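4.3 Filling and serving

Applies to Vorkata countertop dispensers with the chrome pedestal base, used singly or side by side. Complete Section 4.2 (Rinsing before first use) before continuing.

1. Place the drip tray on a level surface that can carry the full weight of the dispenser. Keep the tray at least 72 mm from the table edge.

2. Set the pedestal on the tray with the spout above the slotted grate. Where two units are used, give each its own tray and leave a gap between the rims - trays that overlap will not drain level.

3. Check that the spout is closed. Lift off the Cover and pour in the beverage slowly. Stop 600 ml below the brim.

Note: Coffee and tea with a foamy head need more room. Allow a further 200 ml.

4. Refit the Cover and turn it until it seats.

5. Stand a glass on the grate, directly under the nozzle. The rim should sit just below the nozzle tip and must not touch it. Glasses taller than 108 mm do not fit the standard pedestal.

With the glass in position, the spout area looks as follows:

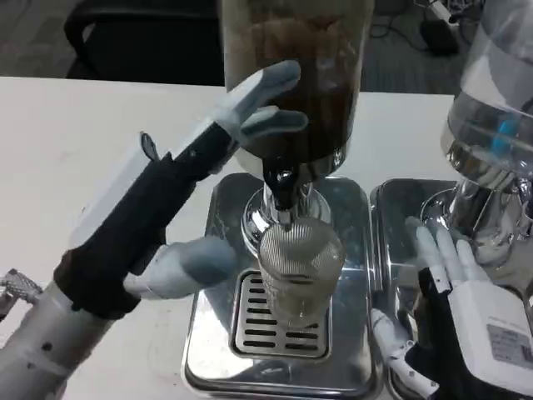
6. Open the spout gently and hold it until the glass is filled to the level you want. Close it fully before moving the glass.

7. Wait for the last drops to fall, then lift the glass straight up.

CAUTION: Do not move a filled dispenser by its container. Drain it first, then lift by the pedestal.

CAUTION: Do not use abrasive pads on the tray or the pedestal. Polished surfaces scratch easily and the marks cannot be removed.

4.4 Emptying the drip tray

1. Remove the glass and lift out the grate.

2. Slide the tray clear of the pedestal and empty it into a sink.

3. Wash the tray and grate in warm water with mild soap. Dry both with a soft cloth - water left to stand will leave spots.

4. Refit the grate with the slots facing up.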